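Features | Community | Outdoors | Food | Archive

Last updated in October

4 min read

It was still dark at the bottom of the hill when the first bed went by. A real bed, brass headboard and all, with a grown woman in a nightgown sitting bolt upright on the mattress and four firefighters in matching bonnets shoving from behind. They hit the curve by the feed store much too fast. The crowd loved it.

The Harkwood Bed Push has been waking up this town for 19 years, and it is still the best reason I know to set an alarm for 5 a.m. Teams of five haul a bed on wheels from the old rail depot to the top of Laltberg Hill, turn it around, and bring it home again. Everyone wears sleepwear. Slippers are required, and yes, the judges check.

Every dollar goes to the overnight shelter on Louro Street, where the real beds are. This year 236 people signed up to push or ride, and they brought in pledges that will keep the doors open straight through the winter.

"My legs hate me and I don't care," said Dagmar Oravec, still wearing curlers and one fuzzy slipper. The other had come off near the bank. She first entered after losing a bet with her sister, and her team, the Tanuder Snorers, has come back every fall for the hill. 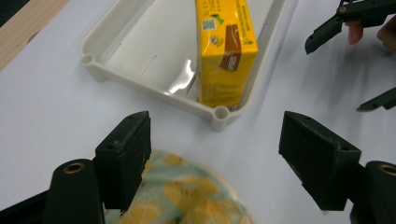
And what a hill! On paper the whole course measures 2,072 yards, and most of them feel flat enough. Then comes the climb past the church, where the road tilts up and the cheering gets louder and people who were waving a minute ago suddenly go very quiet. The Snorers took it in short bursts – ten steps, a breather, ten more – with Oravec calling out the count from under the quilt.

Going down is harder. Each bed has two ropes at the back, and the pushers become brakes, leaning away with their heels dug in and their bathrobes flapping. A team of high school teachers lost a pillow, then a blanket, then their lead, all within one block.

The Snorers finished third, 3 seconds behind the teachers. Oravec climbed off the mattress, hugged everyone within reach and went back up Main Street to look for her slipper.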